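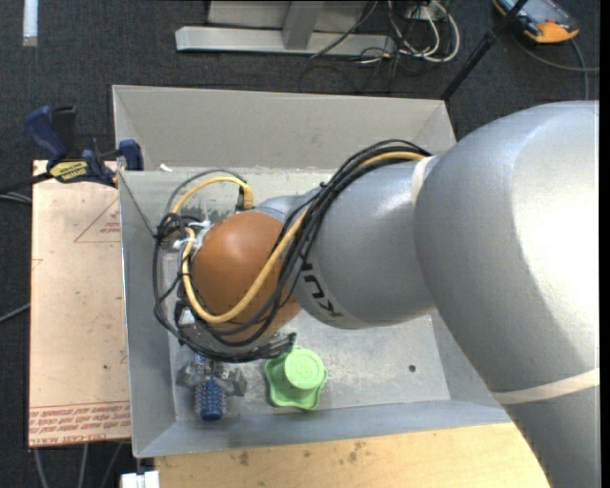
Search tickets... Go

Ticket 773: Nightly label export stops partway, no error shown
Product: Astix Print Connector
Site: Florkton warehouse
Reported by: Joni Aaltonen
Assigned to: Sabina Baláž
Status: Resolved, follow-up open

Reported problem
The nightly export from the Ider stock database to the label print server ends early. The job shows as Completed in the scheduler. The output file is well formed but short. Morning shift finds labels missing for the last part of the pick list and reprints them by hand. First noticed 3rd April. Restarting the connector service makes no difference.

Environment
Connector runs as a service on the print server. Database is on a separate host, same subnet. Label printers are on the Viklund print queue. No changes to the printers or the queue were reported.

Log

Entry 1 (Aaltonen)
Attached the last short file and the scheduler history. Row count in the file is exactly 3000. The pick list for that night was longer. Checked two earlier files, same count in both. Files from before the problem have varying counts, all below 3000.

Entry 2 (Baláž)
A fixed count points to a limit, so I am not looking at the network for now. Please send the connector config and the query text. Also confirm free disk space on the output volume.

Entry 3 (Aaltonen)
Config and query attached. Disk is 43 percent full. The query has no row limit in it. I ran it directly in the database console and got the full list.

Entry 4 (Baláž)
Config has no max_rows line. When the line is missing the connector falls back to its built-in default, which is 3000. The job closes the cursor at that point and writes the file footer as usual, hence the Completed status. Nothing goes to the log at the normal level.

Set the log level to debug and run the export once by hand. Look for "fetch limit reached".

Entry 5 (Aaltonen)
Line is there, right before the footer is written. Log excerpt attached. The manual run took almost 15 minutes with debug on. Normal runs are much shorter.

Entry 6 (Baláž)
Debug flushes after every row, so the run time is expected. Set it back to normal afterward or the log volume will fill.

Fix:
1. Stop the connector service.
2. Add max_rows = 0 under [export]. Zero means no limit. Do not leave the value blank; a blank value is read as missing.
3. Set log_level back to normal.
4. Start the service and run the export by hand.
5. Compare the row count in the file with the count from the console query.

Entry 7 (Aaltonen)
Done. Counts match. The service failed to start on the first try with "unknown key in section". I had put the line under [output]. Moved it to [export] and it started.

Entry 8 (Aaltonen)
Scheduled run also completed with matching counts. Morning shift had no reprints.

Cause
Default row limit in the connector, reached once the pick list grew past it. No fault in the database, the query or the print queue.

Follow-up
Change request filed to write a warning at the normal log level when the limit is hit, and to mark the job Partial. Planned for the August release. Until then, sites with long pick lists should set max_rows explicitly.

Contact support | Copyright Astix | Back to top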